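Gripper rules for the folding bench, second go

Posting this in a hurry before Monday, because the new people start then and I promised Juraj Slanina there would be something written down. The old list was a photo of a whiteboard. Half of it had rubbed off and the other half said things like "careful w/ corners". Not helpful.

So. Rules for running the arm on towels and soft goods at the Stilbridge unit. These are ours, not an official standard. If your site already has a risk assessment that says something different, that one wins. Ours is called Sturgate for reasons that go back to a folder name, don't ask, and it lives in the red binder by the door. Read it first. Then this.

Before anything moves

Walk round the bench. All the way round, including the wall side, yes it's tight. Look for mugs, phones, lanyards. Lanyards especially. Anything that hangs off you goes in a pocket or in the locker.

E-stop gets pressed and released at the start of every shift. Not looked at, pressed. Write your initials in the book. I went through October and there were whole stretches with the same initials in the same pen in what looked like one sitting. Please don't do this. I'd take an honest gap over a tidy lie any day.

Speed stays at the low setting until 2 clean cycles have gone through. Then you can bring it up. If you swap the finger pads you're back to low again, even if it's the same kind of pad, even if you're behind.

Force limit — leave it. It's set to 60 percent and locked, and the person with the key is me or Juraj. If a job seems to need more then the job is wrong, or the approach is wrong. Come and find one of us.

Picking from a heap

This is where most of our stoppages come from, so it gets the most words.

Cloth is easy when it's alone and flat. It's never alone and flat. You get a towel lying on something else lying on something else, and the camera on the wrist sees a lot of white and picks a side. Our rule is that the fingers go in only where there's a clear edge or a clear end to take hold of. A hem is good. A tapered end is good. A big smooth middle is bad, the fingers just skid or they grab a fold from underneath and then you've got three items coming up in a bunch.

Second thing is hardware. Snaps, clips, tags, zipper pulls, anything metal or stiff. The operator looks for these on the wrist view before approving the grasp, every time. If there's a metal bit within a finger width of where the tips will close, reject and re-plan. I know the re-plan takes 16 seconds. I've sat there too. A snagged tab takes a lot longer and it chews the pad.

Third, what's touching what. If another piece is pressed up against the one you want, seperate them first. A nudge from the side, low speed, then look again. Don't lift and hope.

White on white is its own headache. Turn the bench light down a notch if the pile is blowing out, and look for shadows, they tell you more about where one thing stops than the color does. Juraj swears by waiting for the picture to settle before deciding. I'm less patient but he has fewer stoppages than me so do it his way.

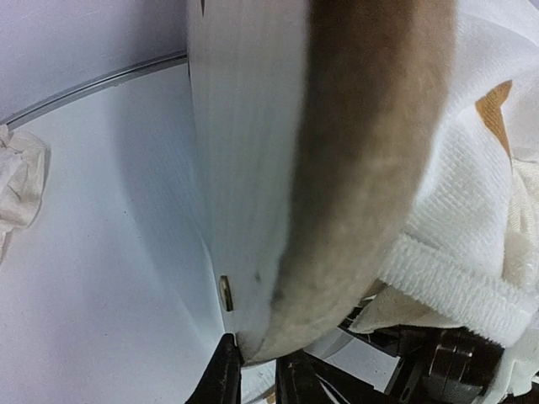
Hands and who has control

One person has the pendant. One. If you want to reach in you say "hands", they say "stopped", and you wait for the word before your hand crosses the yellow line. Sounds silly for a small arm moving towels. It's still an arm, and it doesn't know about your fingers.

Paused is not stopped. I'll keep saying it. A paused program can pick up again when somebody clears a prompt on the other screen, and we've had that, and it was lucky that it was only a pillowcase in the way. Use the stop.

No clearing a jam with the other hand on the enable switch. Two people or switch off.

Stuff gets marked

If an item has a stain or a patch you can't explain, it goes to the side bin and not back in the heap. The operator decides, not the software. Same for anything with a pulled thread.

Items that aren't cloth at all (we get them, from Pruretero's loads mostly) come out by hand. Stop, "hands", lift it out, bin, carry on. Don't try to teach the arm a new trick in the middle of a shift.

Logging

Every rejected grasp gets a one word reason. Hem, metal, overlap, light, other. Please not other every time. We had more than 300 "other" in the last batch and I have to go through the recordings to figure out what they were, and I have a life, sort of.

Save the wrist recording when there's a stoppage. The button's in the corner of the screen and it keeps the last minute. If you forget, say you forgot and write down what you remember.

Pads get checked at the break. Worn on one side means the alignment's off, tell Šimko, they do our servicing and they'd rather hear early.

End of shift

Arm parked, fingers open, nothing left in the grip. Power off at the wall, not just the pendant. Sign the book. Tell the next person about anything weird in actual words, to thier face if they're there.

Still to write: the bit about training sign-off, and what to do about visitors, who keep leaning on the bench. Will add both when I get a minute. Comments are open if I've missed something obvious.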